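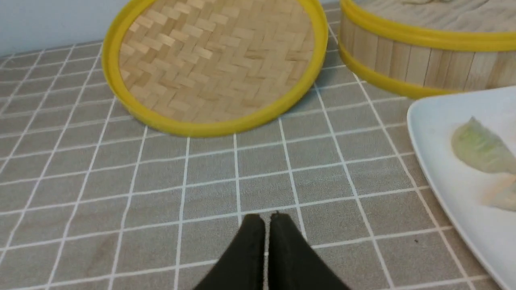
Gudmont Open Day

The Gudmont Open Day is a yearly public event at the Gudmont robotics laboratory in Diltwood. On this day visitors can enter the work rooms of the laboratory and see robot arms handle food, cloth and small household goods. The event is free of charge, but a place must be reserved in advance. The best known part of the program is the dumpling demonstration, in which a pair of robot arms moves dumplings between a plate and a bamboo steamer.

Contents
1 History
2 Program
3 Dumpling demonstration
4 Public talk
5 Reception
6 See also

History

The laboratory started as a small workshop for packing machines and moved to its present building in Diltwood when the old rooms became too narrow. In the first years it did not receive the public. Only customers and students were invited, usually in January, and these visits had no fixed program. A guest had to ask at the door which machines were running.

The first open day under the present name was held in the same building and used only the ground floor. It attracted 1219 visitors. The number was counted by hand at the entrance, and children under school age were not included in it. The most recent edition took place on May 21, 2026, and was attended by 1611 persons. For this edition the upper floor was also opened, and the visitors walked through the building in one direction, from the machine shop to the manipulation rooms and then down again by the back stairs.

Program

The open day consists of guided tours, demonstrations and one public talk. A tour takes a group of at most 18 people. The groups start from the main hall, where a printed map is given out, and each group stays with the same guide until the end. Visitors who do not want a tour can go directly to the demonstrations, but they must wait if a group is already in the room.

The demonstrations change from one year to the next. Earlier editions included the folding of towels, the sorting of screws by length, and the opening of jars. The jar demonstration was later removed from the program, as it was too slow for the visitors to follow. The Abbasi room, on the upper floor, is used for work with food.

Dumpling demonstration

Dumplings are a common test object at Gudmont. They are soft, they differ a little from each other in shape, and the wrapper can tear if it is pressed too strongly. A robot that can lift a metal block without difficulty may fail with a dumpling, so the task is considered useful for studying how much force a gripper should apply.

The setting is simple. A table is covered with a gray cloth that has a grid of white lines. On it are placed a square white plate, a round bamboo steamer with yellow rims, and the lid of the steamer, which lies beside it. The robot has to pick up a dumpling, carry it over the rim and set it down.

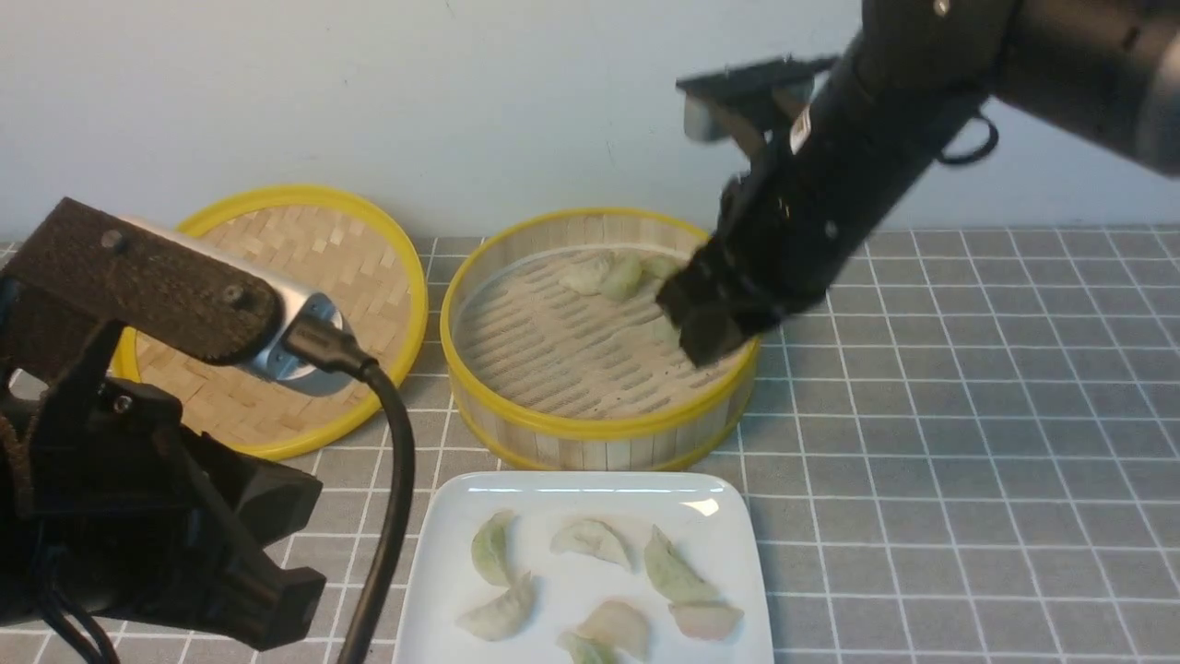 A black gripper lowered among the dumplings in the steamer basket.

The arms are equipped with grippers that have two fingers. In the version shown to the public, the motions are produced by a control program named Pallamo, which was written at the laboratory. Pallamo receives pictures from several cameras, among them small ones at the wrists of the arms. According to the notes which are handed out at the tour, the wrist cameras are most important in the last part of the motion, when the fingers are already close to the object and the arm itself can hide it from a camera placed higher up.

The lid is treated as a separate task. To take it off, the fingers must hold its edge, and the basket under it should not slide on the cloth.
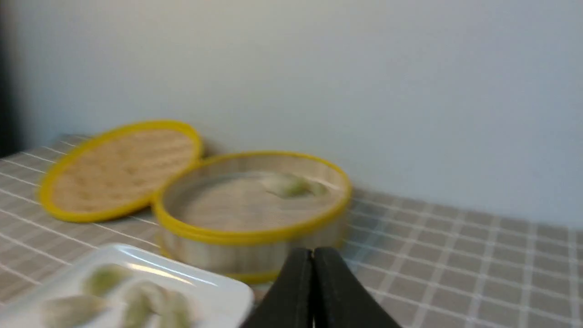

Placing is generally described by the guides as more difficult than picking. When the basket is still almost empty, there is much free space and a small error has no effect. As more dumplings are put in, the fingers need to open in a narrow place, and they can push a neighbor. A dumpling can also stick to a finger and be carried back when the arm goes up. In such a case the program repeats the release, and after 2 repetitions it stops and waits for the operator.

The dumplings used in the Abbasi room are not served to the visitors. Food can be bought in the canteen on the ground floor.

Public talk

The talk is given in the main hall in the afternoon and is meant for listeners without technical education. Its subject is normally connected with one of the demonstrations. At the latest edition it dealt with the handling of soft objects, and a written version was later placed in the Diltwood town library.

Reception

Visitors have described the event as well organized, and the demonstrations with food are often mentioned as the favorite of families. The most frequent complaint is the waiting time on the upper floor, where the corridor is narrow. Some visitors also wrote that the arms moved more slowly than they had expected. The laboratory answered that the speed is kept low during public hours.

See also

Robotic manipulation
Robot end effector
Bamboo steamer
Diltwood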